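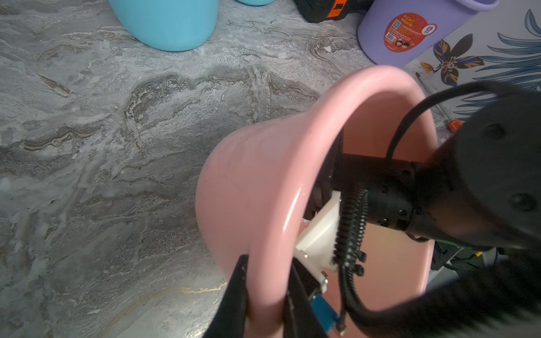

手首カメラの画像。横に倒れたピンク色のバケツの縁を、外側と内側の指ではさんだ状態。

手首カメラだけで、倒れたバケツの縁をつかむ方法

イツェル・バニュエロス
2020年5月2日

このページでは、床に倒れているバケツの縁を、手首カメラの画像だけを使ってつかむ手順を説明します。私たちの研究グループでは、この方法を Vendine と呼んでいます。論文の原稿では計算の部分を短くしか書けませんでしたので、同じことを自分の研究室で試したい方のために、準備から評価までを順番に書きます。

日本語は私の母語ではありません。原稿は何回も読み直しましたが、分かりにくいところがあれば、お知らせください。

対象の読者

ロボットアームを動かした経験があり、カメラの校正をしたことがある方を想定しています。深層学習の知識は、セグメンテーションのモデルを学習させたことがある程度で十分です。逆運動学の説明は省略します。

なぜ縁をつかむのか

バケツの胴は太いので、普通の平行グリッパーでは開き幅が足りません。取っ手は細くてつかみやすいですが、倒れた後にどこへ行くかが決まりません。胴の下に入ってしまうこともありますし、取っ手がない製品もあります。縁は、どのバケツにも必ずあります。また、多くのプラスチックのバケツでは縁が外側へ巻いてあって、指が滑ったときに引っかかりになります。

一方、縁をつかむときは、一本の指がバケツの内側に入り、もう一本が外側に残ります。つまり、指の間に壁が一枚だけ入るように、手首の向きを正しく決める必要があります。この向きを決めることが、Vendine の中心の問題です。

準備するもの

平行に開閉する二本指のグリッパー。指先は細いほうが有利です。私たちの指は開き幅が130 mmですが、縁をつかむだけなら、その半分も使いません。

手首に固定する小型カメラ。指先が二本とも画像に入る位置に付けてください。取り付けの部品は3Dプリンターで作ったもので問題ありません。ただし、ねじは必ず定期的に締め直してください。部品が少し回っただけで、校正の結果が使えなくなります。

学習と推論のための計算機。推論は小さいモデルなので、特別に速いものは必要ありません。

色の違うバケツをいくつか。全部が同じ色だと、モデルは縁の形を覚えないで、色を覚えてしまいます。

ソフトウェアについては、ラベル付けに Vokum、アームの制御に Domer を使いました。二つとも研究室の中で作った道具ですので、ご自分の環境で同じ役割のものに置きかえて読んでください。

手順1　カメラと指先の位置関係を求める

最初に、手首カメラの座標系とグリッパーの座標系の関係を求めます。一般的なハンドアイ校正で構いません。私たちは校正の後で、もう一つ簡単な確認をしています。グリッパーを完全に閉じて、画像の中で指先が合う点を記録します。次に、校正の結果から計算した点を同じ画像に重ねます。二つの点が離れていたら、校正をやり直します。

この確認は毎朝行ってください。ケーブルが手首を引っぱっている場合、アームの姿勢によってカメラの向きが少し変わることがあります。太いケーブル保護管を使っている方は、手首を両方の端まで回して、保護管が突っ張らないことも見ておいてください。

手順2　画像を集める

人がアームを手で導いて、バケツの縁に近づけます。縁をはさむ直前までの画像を、一定の間隔で保存します。はさんだ後の画像も少し残しておくと、後で成功の判定に使えます。

私たちの学習データは909枚です。多くない数ですが、次のことに気をつけて集めれば足りました。

・バケツの口の向きを毎回変える。口がアームのほうを向いているときと、反対を向いているときでは、縁の見え方がまったく違います。
・立っているバケツも背景に入れる。つかむ対象ではないバケツの縁を、モデルが間違えて選ばないようにするためです。
・工具や箱など、床にありそうな物を片付けすぎない。
・表面に水滴が付いた状態も入れる。つやのあるプラスチックでは、水滴と光の反射が、縁の線と似た明るい点になります。

床の模様にも注意が必要です。大理石のような模様の床では、曲がった筋が縁の弧に見えることがあります。最初のデータは無地の床だけで集めたので、模様のある床へ移したときに、モデルが床の筋を縁だと答えました。この失敗を見つけたのはドゥルセ・モンテスです。九月に床を変えてデータを取り直し、その後この種類の間違いはとても少なくなりました。

手順3　縁にラベルを付ける

縁は、画像の中では楕円に近い形になります。ただし、手首カメラが近づくと楕円の全部は入りませんので、見えている弧だけを塗ります。見えない部分を想像で補わないでください。

ラベルは次の三つに分けます。

縁：口の周りの、厚みのある帯の部分。
内壁：口の中に見える面。
外壁：胴の外側の面。

内壁と外壁を分けることが大切です。内壁は影の影響で、外壁より少し濃い色に見えることが多いので、人の目では区別が簡単です。しかし、薄い色のバケツではこの差が小さくなります。迷った画像には印を付けて、後で二人で相談して決めました。

グリッパーの指が縁を隠している部分は、縁として塗らずに「指」のラベルを付けます。最初は指の下も縁として塗っていましたが、その場合、モデルが黒い指の上に縁を予測するようになり、距離の計算が不安定になりました。

手順4　つかむ点を選ぶ

推論の結果として、縁、内壁、外壁の領域が得られます。縁の領域の中心線を取り、線の上に候補点を並べます。各候補点で、線に垂直な方向へ少し進んで、片側が内壁、もう片側が外壁になっているかを調べます。両側が正しく分かれている点だけを残してください。

口を正面から見ている場合、外壁は見えません。このときは、縁の外側が床でもよいことにします。ただし、床に接している部分の縁は、外側の指が入る空間がないので除きます。接しているかどうかは、前の視点の画像と比べて、縁と床の境界のずれ方から推定します。推定に自信がないときは、候補から外すほうが安全です。

残った点には点数を付けます。私たちの点数は、手首の回転が小さいほど高く、床から遠いほど高くなります。重みは半分ずつから始めて、環境に合わせて調整してください。

手順5　手首の向きを合わせて近づく

選んだ点で、縁の線の方向を計算します。二本の指を結ぶ線が、縁の線と垂直になるように手首を回します。この角度がずれていると、指を閉じたときに片方の角だけが壁に当たり、バケツが回ってしまいます。

次に、指を開く幅を決めます。Vendine では40 mmに固定しました。広く開くと内側の指がバケツの底や反対側の壁に当たることがあり、狭いと巻いた縁が間に入りません。縁の厚い製品を使う方は、この値を変えてください。

近づく方向と壁の面の間の角度が大きいと、指が縁を押してバケツが転がります。傾きを変えながら試した結果、60度を超えたら動作を中止して、別の候補点を選ぶことにしました。

最後の移動はゆっくり行います。途中で画像を更新して、縁の位置を計算し直します。指が縁に近くなると画像の大部分が指とバケツになりますので、最後の区間だけは画像を更新しないで、直前に計算した位置へまっすぐ進みます。

手順6　つかめたかどうかを判定する

指の開き幅だけで判定すると、失敗を見逃します。巻いた縁の端だけをはさんでいても、開き幅は正常な値になるからです。私たちは次の二つを両方確認します。

一つ目は、画像の中で縁の線が二本の指の間を通っていることです。一本の指が内壁の側に、もう一本が外壁の側にあれば合格とします。

二つ目は、手首を少しだけ持ち上げたとき、指の近くの縁が画像の中で動かないことです。縁が指に対してずれたら、グリッパーを開いて手順4に戻ります。そのとき、同じ候補点はもう使いません。

結果について

学習に使っていない色のバケツでも、口がアームのほうを向いているときは安定してつかめました。結果が悪かったのは、口が反対を向いていて、アームが胴の上を越えて手を伸ばす場合です。手首の後ろの部分が胴に当たる前に動作を止めるので、危険はありませんが、つかむことはできません。これは認識の問題ではなく、アームの長さと置き方の問題だと考えています。

比較のために、楕円を当てはめて縁を求める方法も試しました。こちらはレオバルド・ショラルパが実装しました。遠くから見るときは、この方法も良い結果でした。近づくと弧の一部しか見えなくなり、楕円の大きさが一枚ごとに変わってしまいます。現在は、遠い区間で楕円、近い区間でセグメンテーションという組み合わせも調べています。

よくある問題

閉じるときにバケツが逃げる
指の中心と縁の中心がずれている可能性が高いです。手順1の確認をもう一度行ってください。校正が正しい場合は、閉じる速度を下げてください。

シールを縁と間違える
丸いシールが貼ってあるバケツでは、シールの端の線が縁と予測されることがあります。シールのある画像を学習データに足すと改善します。シールをはがして集めたデータだけでは、新品のバケツで失敗します。

光の反射で縁が切れる
照明が強いとき、巻いた縁の上に白い部分ができて、中心線が途中で切れます。切れた線を無理につながないで、長いほうの線だけから候補点を選んでください。

持ち上げたら縁が曲がる
柔らかいプラスチックでは、水が残っているだけで縁が曲がります。持ち上げる前に、口を下へ向ける動作を入れると軽くなります。ただし、床がぬれますので、電子部品は離れた所に置いてください。

校正の確認に使うスクリプトと、ラベル付けの細かい規則は、リゴベルト・フィゲロアが整理しています。準備ができましたら、このページの下に追加します。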